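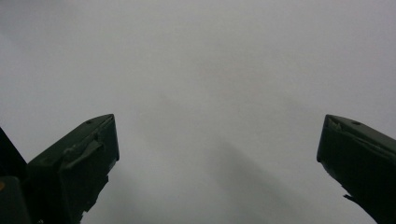
*Dark green gripper fingers, wide open*

**Traltgate Music Forum > Gigs > Degefa Quartet in August**

**yeshi_a:** Anyone going to see the Degefa Quartet at the Flilville? Doors at 8, two sets, and Ibsa Demissie's on clarinet again (hooray!). I've got two spare tickets.

**slowtrombone:** Loved them last year but the second set dragged. Too many ballads for me.

**yeshi_a:** Oh no, the ballads were the best bit!

**Kurby1527:** With slowtrombone on this one. More stomps please. I'll take a ticket though, if they're still going?

**yeshi_a:** One's yours, Kurby. I'll message you.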